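Clarnby Street Safety and Burglary Reduction Project
Progress report to the Gandska Fund
August 2019

Prepared by Jhonatan Puma, project manager

1. Summary

The project is in its second year. It covers the Clarnby and Jerton neighborhoods and has three parts: home security visits, support for people who have been burglarized or robbed, and a property return desk run jointly with the Jerton police substation. Home visits are on target. Victim support is ahead of target. The property return desk opened late and is behind, and section 4 sets out what we are doing to catch up.

We are not asking for additional money in this period. We are asking for approval to move part of the printing budget to staff hours, as described in section 6.

2. Home security visits

We completed 292 home visits in the reporting period. A visit takes under an hour. A visitor checks the door and window locks, the lighting at the front and rear, and any shed or garage, and leaves a written list of recommendations. Where the household qualifies under the grant rules, we fit a deadbolt, a door viewer and window pins at no cost.

Most visits were in Clarnby, where the apartment buildings on the east side have had repeated break-ins through the rear stairwells. We met with the management company for these buildings in the spring. It agreed to replace the rear door closers and has done so in two of the buildings. The remaining work has been scheduled twice and postponed twice. We have written to the company again and copied the city housing inspector.

Take-up in Jerton is lower. Many residents there rent single rooms and told us they did not think they were allowed to change a lock. We have rewritten the leaflet to say that the visitor will contact the landlord first, and we now offer a keyed box for documents and medication to tenants whose landlord refuses the work.

3. Support for victims

The support line is staffed on weekday afternoons and two evenings. Callers are referred by the police, the hospital social work office, and the two neighborhood schools. A growing share are calling on their own after seeing the number on the back of the police report form, where it was added in the winter.

The most common requests are for help with insurance and replacement ID, followed by help getting a broken door or window boarded the same night. We have a standing agreement with Cusi Glass and Door for emergency boarding. Response was good in the first half of the period and slower in the second, when the firm was short one crew. They now have the crew back.

Court accompaniment is a small part of the work and takes a lot of hours. Hearings are often continued without notice, so a staff member can spend a morning at the courthouse with a witness and have to go back the next month. We have asked the prosecutor's office to put our coordinator on its notification list. It has agreed in principle, and we are waiting for the form.

4. Property return desk

The desk was meant to open at the start of the grant year. It opened late because the substation's storage room failed a fire inspection and had to be rewired. It now runs in the front office of the substation and is staffed by one part-time clerk on our payroll.

The desk handles recovered and found property that is not needed as evidence. When we started, the substation's log held 3798 open entries. Some go back several years and describe the item in only a word or two. The clerk is working through the log from the newest entries to the oldest, matching items to burglary and theft reports, and mailing notices to owners.

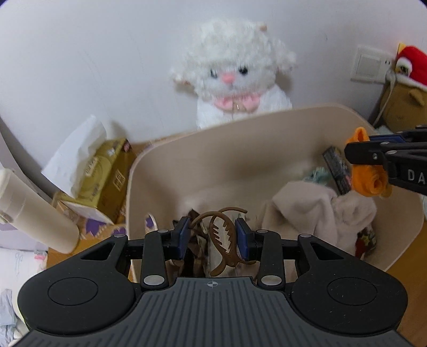
Hair clip over a beige plastic bin, with a sheep plush behind.

Two problems have come up. Many notices are returned undelivered, particularly from addresses in Jerton where people move often. The clerk now tries the phone number on the report before mailing anything, and this has worked better. The second problem is that owners are asked to bring proof of ownership, and few people keep receipts for a bicycle or a set of tools. The substation commander has agreed to accept a photograph, a serial number, or a signed statement that matches the original report. High-value items still need a receipt or a serial number.

We do not expect to clear the log by the end of the grant year. We do expect to finish all entries from the last 3 years, which is the part most likely to lead to a return. Older entries will go to the city's unclaimed property process, and the substation has started the paperwork for that.

5. Staffing and training

The victim support coordinator left in the spring for a job with the county. The post was open for several weeks and the evening line was covered by the rest of the staff. The new coordinator has worked in a domestic violence shelter and needed little training beyond our own record system.

All home visitors finished the refresher course on lone working. One visitor was bitten by a dog during a visit in Clarnby and was off work for a short time. We now ask about animals when we book the visit, and the question has been added to the booking form.

6. Budget

Spending is slightly under plan. The underspend comes from the coordinator vacancy and from the late opening of the desk. Lock hardware is over plan because the deadbolt model we had been buying was discontinued and its replacement costs more. We have asked two suppliers to quote on a bulk order.

Printing is well under plan. The police now print our number on their own forms, and we no longer need a separate card. We request approval to move the unspent part of the printing line to clerk hours at the property return desk. A revised budget sheet is attached.

7. Next period

Follow-up visits to households that had work done in the first year, to check that locks are in use and in good order.

An evening session at the Jerton library in October on renters and home security, with a city housing inspector present.

A decision from the management company on the rear stairwells in Clarnby. If there is no date by the next report, we will ask the Fund whether it wishes to write to the company directly.

Completion of the recent entries in the property log.

Attachments: revised budget sheet, home visit form, renters' leaflet (new version).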